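Fil sur les règles de prise en main pour les pinces tenues à la main. Je les ai écrites pour Gesteck en novembre, on les applique maintenant à toutes les sessions à domicile. Je les mets ici telles quelles, on me les demande souvent.

**1/** Le point de départ : une consigne orale ne tient pas. Chez Stimthorpe, la première version de la procédure faisait 8 pages et personne ne l'ouvrait en session. La version actuelle tient sur 2 pages, imprimées recto verso, posées à côté de l'opérateur. Tout ce qui suit en vient.

**2/** Avant de commencer : doigts propres, vis de pivot contrôlées une par une, patins bien en place. Si un patin bouge sous le pouce, on ne démarre pas. On note le contrôle sur la fiche, avec l'heure.

**3/** La surface de travail est fixée pour toute la session. Si on a commencé sur un tissu, on finit sur le même tissu. On ne le retend pas entre deux essais, sauf si un pli gêne la fermeture des doigts, et dans ce cas on l'écrit.

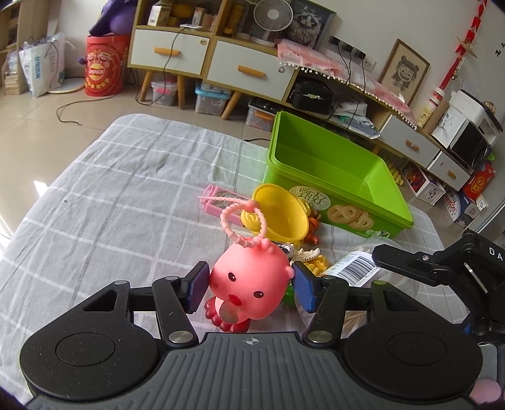

**4/** La règle de prise la plus discutée concerne les objets souples. On ferme jusqu'au contact des deux patins, puis on s'arrête. Un jouet en caoutchouc comme ce poussin rose se prend par le corps, jamais par la lanière ou le pompon : une cordelette qui pend donne une prise impossible à reproduire d'un opérateur à l'autre. Si l'accessoire s'étale sur le côté, on le laisse où il est. On ne le range pas à la main entre deux essais.

**5/** Pour les objets rigides, la règle est différente. On choisit la zone de prise avant d'approcher et on s'y tient. Changer d'avis à mi-course est permis une fois. Au deuxième changement, l'essai est marqué « hésitant » et gardé à part. On ne le supprime pas.

**6/** Ne rien supprimer, c'est d'ailleurs la règle que les nouveaux oublient le plus. Un échec de prise est une donnée. Une chute aussi. Sur la campagne Steltstead, on avait 600 essais au total, et les ratés ont servi autant que les autres pour régler la fermeture.

**7/** Le voisinage des objets. On garde le désordre normal d'une pièce habitée, mais on retire ce qui est coupant, ce qui contient un liquide et ce qui porte un nom ou une adresse. Les étiquettes lisibles du commerce peuvent rester. Les papiers personnels, non. Les photos de famille non plus : on les retourne ou on les déplace avec l'accord de l'occupant.
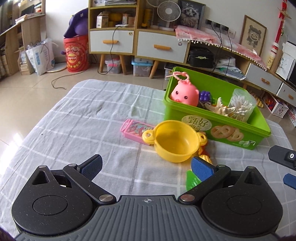 **8/** Deux opérateurs sur la même surface : chacun annonce à voix haute avant d'entrer dans la zone de l'autre. Un seul mot, toujours le même. Chez nous c'est « j'entre », et on attend la réponse. Sans réponse, on recule. La règle vaut même quand les deux se connaissent bien et travaillent ensemble depuis des mois.

**9/** Les pauses. 4 séries, puis on pose l'outil. Le poignet fatigue avant qu'on s'en rende compte et les trajectoires s'en ressentent. Pendant la pause, la pince est posée doigts ouverts, sur une surface stable, jamais au bord d'un lit ou d'une table.

**10/** Le contenant de rangement. On y remet les objets dans l'ordre de la fiche, même si c'est plus long. Quand on les jette en vrac, on perd du temps au tour suivant à chercher ce qui manque, et il manque toujours le plus petit.

**11/** Pièces de rechange : on prend les patins chez Rizzi, toujours la même référence pour une campagne donnée. Mélanger deux séries de patins au cours d'une campagne est interdit, y compris en dépannage. Si on n'a plus le bon modèle, on arrête et on reprend plus tard.

**12/** Consentement des occupants : écrit, signé avant d'entrer dans la pièce, avec la liste des zones visibles. L'occupant peut demander à revoir les enregistrements et à en retirer une partie. C'est la seule exception à la règle du 6/. On note qu'un passage a été retiré, sans dire ce qu'il contenait.

**13/** Fin de session : on recontrôle les vis, on relit la fiche à deux, on signe. Si les deux relecteurs ne sont pas d'accord sur un essai, on garde les deux avis. On ne tranche pas sur place.

**14/** Point encore ouvert : les objets translucides. Ma règle provisoire est de les traiter comme des rigides, avec une approche plus lente. Je n'en suis pas satisfait. Si vous avez une procédure écrite là-dessus, même courte, je la lirai volontiers.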